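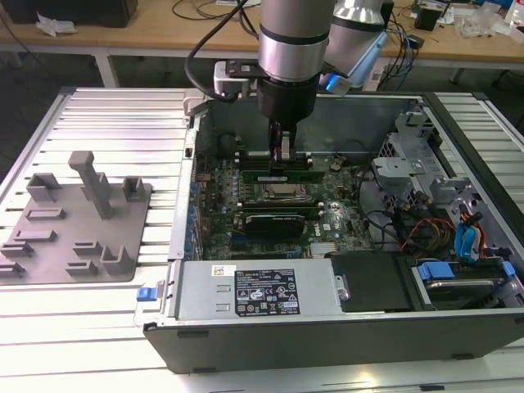 Re: [zindex-bench] Van den Broek towers, what comes out and in what order

28 September 2020
By the Ralport bench

Quick one between deliveries, answers to the Bondimville message mixed in below. I've cut the quote down to the bits I'm answering. The tower in the photo is one of the Dells, side panel off, lying flat, power supply along the near edge. Same way up as I describe everything here, so keep it open next to this.

> Hi all, we have the first pallet of the Van den Broek desktops at
> Bondimville and have opened a few. Before we go any further we'd like
> to know the order Ralport is working in. Ours has been: power supply,
> drive, memory, cards, then the board if it's going for parts. Is that
> the same as yours? It takes ages and the power supply is a fight
> every time.

No, not the same. We leave the power supply till late and on most of them never touch it. If it spins up and holds, it stays. Ours goes:

side panel
dust
memory
drive
cards, only if the sheet says so
power supply, only if it failed

Memory first while the case is still tidy and nothing's been pulled sideways. Once you've had the drive out, the loose cabling flops all over the place and you're working round it. Red, orange, yellow and those blue SATA ones, it's a proper nest on that side. Push it toward the drive end and leave it there.

For the fight with the power supply: there's a blue latch, left hand end of it with the case lying like ours. Press that in BEFORE you pull on anything. I suspect somebody at your end has been taking out all the screws and then heaving. Also unplug the leads from the board first, obviously, and check the one that runs under everything. We bent a bracket finding that out in January.

> Do you do the memory with the case standing or lying down? We have
> been doing it standing on the floor, which is hard on the knees and
> we've had a couple of modules that looked seated but weren't.

Lying down. Always. Up on a table too, please, your knees aren't in the budget. Case on its side, board facing up, then you push straight down and your weight's going the right way. Standing up you're pushing sideways into a board that flexes, and that's your half seated modules right there.

How we do it, start to finish:

Power lead out of the wall. Hold the power button in for a bit to drain what's left. Touch bare metal on the case.

Open the clips at both ends of the slot, all the way, not halfway. Lift the module straight up by its edges. Don't rock it end to end. I know everybody rocks it.

Look in the slot. Fluff, hair, once a staple. Soft brush, not a cotton bud, they leave threads.

New one in: line up the notch, drop it into the guides at each end, then press evenly both ends until the clips come up by themselves. If you're having to lift the clips with a fingernail it isn't home. Out and try again.

Don't lean a wrist on the fins of the heatsink while you're at it. Sharp edges and they bend.

The modules we're putting in are the 2 GB ones out of the gray tray. NOT the loose ones in the antistatic bags marked with a cross, those are duds waiting to go for recycling. Somebody has been mixing them up. Might have been us.

> We found two different cards in ours. Do these go back with the
> machine or in the parts box? The sheet says "remove non-standard" but
> doesn't say what standard is.

Fair, the sheet's useless on this. Ours have a black card in the slot and you can see it in the photo, with a little Dell logo printed on the board off to the right of it. Green card just above. Leave whatever's seated unless the ticket says otherwise. A black card on its own doesn't tell you anything, read the label on it and write down what it says, then I can look it up tonight. Please don't write "black card" on the form again, we've got a whole page of them.

If a card does come out: screw first, then the little retaining clip if there is one, then up evenly. Into an antistatic bag, tower number on the bag not on the card. Blanking plate goes in the gap. We're short of blanking plates so if you've a tub of them at Bondimville send some back with the van.

> The drives. Do you wipe in place or pull them? And what do you do with
> the blue plastic holders, we've been throwing them in with the mixed
> plastic.

NO. Please don't bin the holders. Fish them out if the bag's still there.

The blue caddy is the whole reason the drive goes in without screws. No caddy, no drive, and then we're bodging it with tape like last year. Ones we've broken we keep as well, you can sometimes get a good pair of pins off them.

Wiping: we pull them. The agreement with Van den Broek says drives get wiped on the separate station and logged, so the drive comes out in its caddy, both together, sticker on the caddy with the tower number, and it goes in the crate with the foam. Pull the data cable by the plug and not the wire. Some have a small catch on the plug, squeeze it. Power plug next to it is stiffer, wiggle allowed there.

After wiping we read the hours off it. Anything over 3000 hours gets a yellow dot and goes to the end of the queue, it's not scrap, just not first choice for the school ones. Fails go in the metal box. The metal box is locked, key's where it always is.

Hard drives do not get stacked. I'll keep saying it. Flat, on foam, one layer.

> Dust. How clean is clean? We spent most of an afternoon on one case.

Way too long. If you can see what things are and the fan turns freely, move on. Small brush, vacuum nozzle held off to the side so it isn't banging into the board, hold the fan blades still with a finger while you do it. Then a wipe along the rear ports, the blue connectors, they hold a suprising amount of fluff inside. The outside of the case gets a damp cloth at the very end, after testing. Stickers come off with the orange stuff. Asset tags get photographed before they come off, not after!!

> Last thing, the labels. We've been using our own numbers and we gather
> this has caused some trouble.

A bit. Zindex only takes the ticket number, so if you put your own on as well the spreadsheet makes a second machine out of it and I end up with ghosts. Right now 2819 is in there three times, one of them has no memory and is apparently in both buildings. Use the ticket number, nothing in front of it, no dash, no B for Bondimville.

826 is on hold by the way. Leave it exactly as it is, lid off and all, don't borrow parts out of it. It's the one that boots only when it feels like it and I want to swap the supply on the next visit and see. If it's buried at the back of the pallet, fine, just don't strip it.

Other stuff while I'm typing:

Screws. Case screws and drive screws are different threads. Please use the lidded pots and not the saucer. I spent a good part of this morning sorting a saucer.

Side panels. Keep each with its own tower, they all look alike and then one in every batch doesn't close. Pencil the last digits on the inside, it rubs off.

Thermal paste. We don't redo it unless it's overheating in test. Don't take the heatsink off to "have a look", once it's been lifted it has to be cleaned and repasted and we've got maybe one tube left.

Batteries. Coin cell on the board, if the clock's wrong after a restart then swap it. Old ones in the jar with tape over them, not loose in the jar.

Test. Memory test runs overnight, both passes. A quick boot into the setup screen isn't a test, even if it shows the right total. Write the total down anyway.

Tables. If you're setting up a new one at Bondimville get something hard and flat that wipes down. Carpet offcuts are not OK, I know it stops the cases scratching but it's static all over again. A rubber mat with the ground lead clipped on is what you want, we've a spare mat, shout if you need it and it can come over with the crates.

Parts I'm after if anybody has them in a drawer: blanking plates, blue caddies in any condition, short SATA cables, and one drive cage bracket for the one we bent.

Van's coming back this way later in the week so anything going to Ralport by the door with a label on please. Will try and get the sheet rewritten with the cards bit fixed, if I forget then poke me on the list and not by text, I lose texts.

Got to go, the overnight tests need starting.

Ralport bench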